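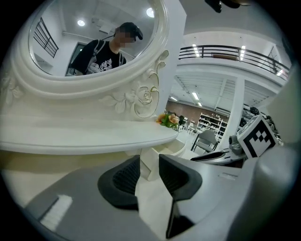
What should the gold edging on a painted vanity be cleaned with?

A barely damp cotton cloth, wrung out twice, and nothing out of a bottle until you've tested it somewhere that won't show. We've used distilled water for the first pass on everything this year and only gone further where the grime wouldn't shift.

29 June 2019

White vanity, oval mirror, carved rose on the mirror surround. In from Gistedov with the rest of the bedroom lot. Marloes wants it ready to go to Zawadzka with the next load, so it gets the bench time ahead of the wardrobe doors.

Started on the carving. Brushed out first with the soft hog hair, vacuum nozzle held off to the side with gauze over the end in case anything let go. Nothing did. Most of the dust was packed down between the petals and behind the leaves where a duster never reaches. The tan-coloured stuff in the deepest bits is old wax, I think, and it doesn't come out with a dry brush.

Damp swabs next, rolled and not rubbed. Changed the swab as soon as it greyed. The white paint is sound and took it well. The gold on the petal edges is another matter. Tested one edge low down near the scroll and got a faint yellow trace on the cotton, so it's either a bronze paint with not much binder or somebody has touched it in over the top of the wax. Stopped there. The gold is to be dry brushed only until Jadwiga has had a look at it. Please don't go over it with the blue spray, even diluted.

Mirror glass: wiped with the cloth damp, not sprayed. If you spray, it runs down behind the surround and sits there, and that's how we got the black bloom on the Skodlow mirror last November. Two passes and a dry buff. There's a smear low on the left that looks like it's on the glass but I couldn't feel it with a fingernail. May be in the silvering. Leave it.

Top: sticky patch toward the back, probably hair product. Came up with warm water and a drop of the pH neutral soap, rinsed twice. The rounded front edge has some fine scratches through the top coat that catch the light from the side. Bogdan suggested going over them with 3,000 paper and polish. I'd sooner not until we know what the coating is. Tried a spot of white spirit on the underside of the ledge and it did nothing. Acetone softened it almost straight away, so whatever it is, keep the acetone tin well away from this one.

Lower section: panels wiped down, no lifting. The mouldings had a line of old polish along the bottom. Took it off with a bamboo skewer sharpened to a chisel end, then a swab. Slow going. Metal picks are quicker but they mark the paint, so leave them in the drawer.

Weight and moving: Sepehr and I shifted it 900 mm out from where it stood so I could get at the back. The mirror wants to lean when you lift from the top, so lift from the cabinet and have a third person steady the glass. Don't use the rose as a handle. It's a good size for a hand and everyone reaches for it, me included.

Back of the mirror: six screws holding the uprights, one turning without biting. Filled the hole with a matchstick and hide glue and left it to go off. I'll put the screw back in tomorrow by hand, no driver.

Packing, for whoever does it: acid-free tissue over the carving first, loosely crumpled into the hollows, then foam. No bubble wrap straight on the paint. We had the circles print through on the Stirkau chairs and they never fully came out. The glass gets a card sheet cut to the oval, taped to itself and never to the surround.

Materials used: nearly 120 swabs, half a roll of gauze, one bamboo skewer, distilled water from the new drum. We're low on the 10 mm foam. Chak-lun is putting an order in and I've asked him to add tissue.

Still to do:
Jadwiga to look at the gold edging
Screw back in, check the lean again
Decide on the front edge scratches (ask Marloes whether the client even minds them)
Condition form, second page
Photos of the back before it's wrapped

Later: Jadwiga came by after lunch. She thinks bronze paint, put on over the wax, and says to consolidate one petal as a trial before doing anything else. She'll bring the fine sable brush from upstairs. Trial petal is the lowest one on the left. I've written it on the form so it doesn't get cleaned by mistake.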